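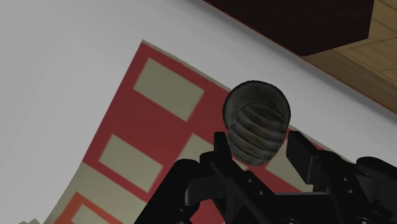
Lise Thibodeau thinks the tar is coming over because we pull the gas off too early, and that the condenser has nothing to do with it. Her note, left on the bench: let the retort sit at heat longer before opening the take-off, and burn the first gas at the vent. I had been blaming the condenser. Both can be tested, so I did hers first.

**February, retort bench, run 16**

Charge: Mollent beech offcuts, split small, dried overnight. Same sack as the last three runs. Lid sealed with fireclay, left to set while I cleaned the pipework. The elbow after the condenser was nearly shut with tar again. Scraped it, rinsed with spirit, blew it through.

Fire lit 9.40. First white vapour at the vent 10.15, mostly steam, would not light. Left the take-off closed as Lise asked. By 10.50 the vapour had gone yellow-brown and caught with a smoky flame that went out twice. Opened the take-off after another 32 minutes, when the flame was holding by itself.

Gas through the washer looked cleaner than in run 15. The wash water still went brown, but slower, and there was less of a skin on it. The holder rose steadily until a bit after noon and then slowed down. Stopped collecting at 100 litres on the scale. We lost some gas by burning the early part, I'd guess a fair amount, but I have no figure for it.

Burner test with the old fishtail: yellow flame, some flicker, no soot on the glass plate after five minutes. With the Dong burner it went blue at the base but lifted off whenever I opened the air past halfway. Left it at a quarter.

Elbow opened once everything was cold. Thin film of tar, no plug. So she is right about part of it. The condenser outlet was still warm to the hand all through the run though, and I don't think it should be — I want to try it with colder water before we drop the idea.

Charcoal weighed and bagged. Two pieces in the middle were brown inside, so the charge is still too tight there.

To do:

- Run 17: same timing, condenser fed from the cold tank
- New washer seal. The Cilodura one has gone hard and weeps at the join
- Ask Trustwood if they will do split alder, small lots
- Move the CO alarm nearer the holder, it is too far over by the door
- Thermocouple read low again at the start, check the connector

Wash water is in the lidded drum, labelled. Please don't tip it down the sink.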